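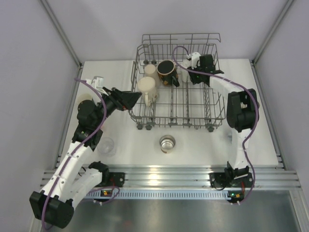
Press Release | Workplace Automation

Nivon Puts Two-Arm Dish Racking Cell to Work in Wunder Staff Canteen, Reassigns Dishroom Tasks

2019-01-21 - Nivon, a developer of automated handling equipment for commercial kitchens, has put a two-arm racking cell into service at the staff canteen operated by the catering company Wunder. The cell places mugs and cups into wire dish racks ahead of the washing machine. It replaces a manual station that was staffed on every shift.

The canteen serves 725 employees on two shifts and handles up to 2,000 pieces of drinkware per working day. Under the previous arrangement, one dishroom attendant stood at the racking table for the length of the shift. Under the new arrangement, the attendant supplies the cell, inspects its output and spends the remaining time on other duties.

The cell consists of a white work surface inside a pale gray enclosure, with two arms clamped to an aluminum rail along the front edge. Each arm carries a two-finger gripper. Both arms can reach into the same rack, and the control software assigns each item to one arm before motion begins. If the two planned paths cross, one arm holds its position until the other has cleared the rack.

Mixed drinkware was a condition of the contract. Wunder does not issue standard cups at the site, and many employees bring mugs from home. Handle shape, wall thickness and height differ from one piece to the next, so the software does not rely on a catalog of known items. It selects a grip from the visible geometry and attempts the placement. An item that cannot be gripped after two tries is left on the table for the attendant.

"The rack is the difficult part," said Trinh Kim, lead engineer for the project at Nivon. "The tines are narrow and a mug handle will catch on them. Most of our development time went into the last few inches of travel and into the release."
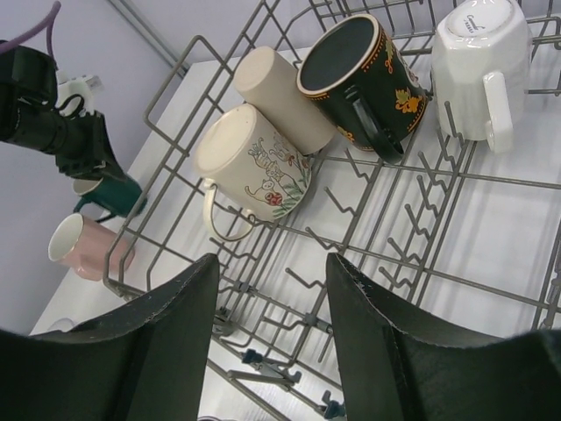

One arm holds a green mug beside the rack, seen from between the gripper fingers of the other.

Acceptance testing began in November and used drinkware collected from the canteen. The test plan covered 1,577 placements, carried out with regular dishroom staff at the controls. Nivon recorded 132 items returned to the table for manual handling. Large mugs with closed, tight handles made up the greater part of these. The software was revised before handover, and the same categories will be checked again at the first service interval.

Changes to dishroom work

No positions were eliminated as part of the installation. Wunder has rewritten the job description for dishroom attendants, and the revised version took effect with the start of regular operation. The main changes are as follows.

Attendants no longer rack drinkware by hand during normal operation. Plates, trays and flatware are still racked manually.

Attendants empty leftover liquid and remove spoons, tea bags and paper before items go into the cell. The cell does not perform this step.

Each attendant checks the finished rack before it enters the washing machine and corrects any item that is leaning or facing the wrong way.

One attendant per shift is designated as cell operator. The operator starts and stops the cell, clears faults and keeps the shift log. The role carries a pay supplement.

Training for the operator role takes two days. The first covers safe access to the enclosure, stop and restart procedures and cleaning of the gripper fingers. The second is spent on the shift with a Nivon technician present. All current attendants have completed the first day, and the second is being scheduled by shift.

"I was at that table for six years, and my wrists and shoulders felt it by the afternoon," said Yolanda Requena, dishroom attendant and cell operator on the early shift. "Now I walk more and I look at a screen more. The first week I stopped it too often. You have to learn which pauses are normal."

Ivan Yurchenko, site manager for Wunder, said the manual station remains in place and can be staffed at short notice. "We kept the old table. If the cell is down at noon, the cups still have to be washed," he said. Average racking speed is lower than that of an experienced attendant - a point Wunder accepted in the contract, given that the cell also runs between the meal periods.

Maintenance and next steps

Nivon will service the cell under a two-year agreement. Gripper fingers are treated as wear parts and are inspected weekly by the operator, who can replace them without tools. Cables and joint housings are inspected by Nivon at each service interval.

A second installation is planned at a canteen run by the catering firm Comia. That unit will use the same arms and a wider work surface.

About Nivon

Nivon designs and installs handling cells for dishrooms, canteens and central kitchens. The company supplies equipment, operator training and on-site service.

Media contact

Huệ Bạch, Communications, Nivon
Technical inquiries: Thiện Nông, Applications Engineering, Nivon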